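Teleop in the simulated kitchen: notes and pictures
Posted 3/28/18 by Clifford Lemieux

Kaltenell says its two-armed setup can learn a kitchen job from a person steering it remotely, inside a rendered room, before any real hardware gets scratched. I've heard that sort of promise before, so in February I asked Mitra Ghorbani if I could sit beside her while she drove. She had 84 recorded runs to her name by then and was fairly sick of it.
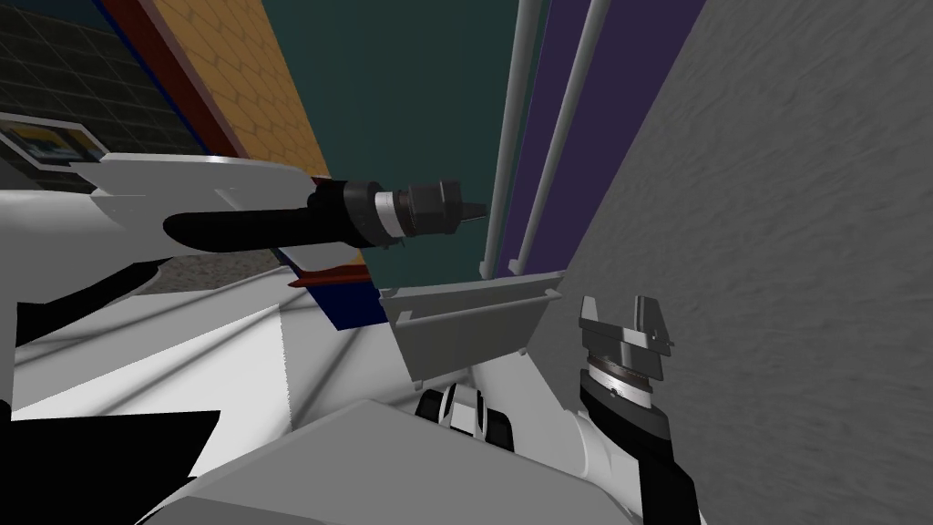
The brochure talks about "natural" demonstration. What I watched was someone working two hand controllers with her tongue between her teeth, redoing the same reach until it looked tidy enough to keep. Ayman Ait Ali, who sorts the recordings, throws out the untidy ones. I asked whether a robot might learn something useful from a fumble and he said that was a good question for a bigger budget.

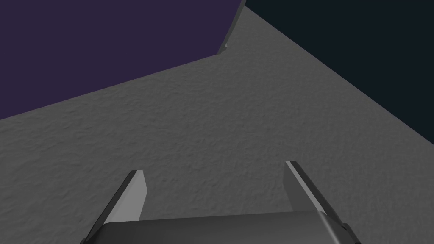
Gripper open over the grey surface, nothing between the fingers.

Judging distance is the hard part. You get no feel through the controllers, so it all comes down to the view, and the view is not always much help. Mitra leans her head sideways when she's unsure, which does nothing whatsoever to the picture. I had a go myself and did the same thing.

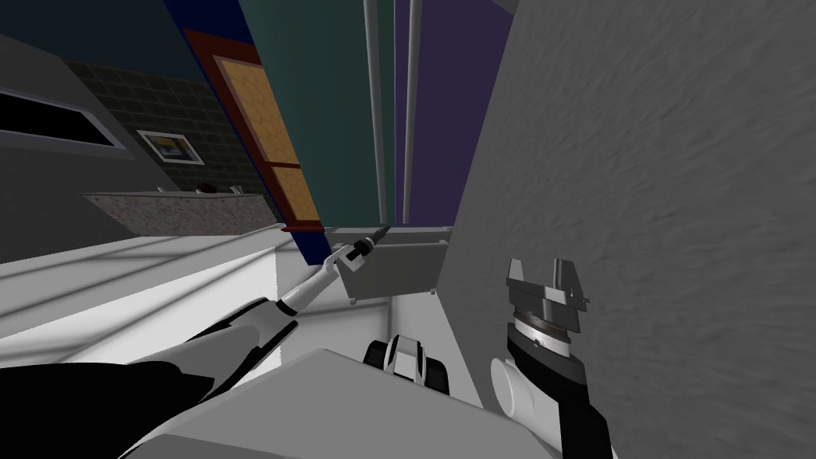
Paula Ardeleanu reckons they'll want 2,000 good runs before the training is worth talking about. They have 683 from all the operators put together. Maybe that gets them there, maybe it only gets them a robot that's good at one rendered kitchen and baffled by mine. I'd like to see it try a different colour of wall first.

Comments are open. Please keep them civil this time.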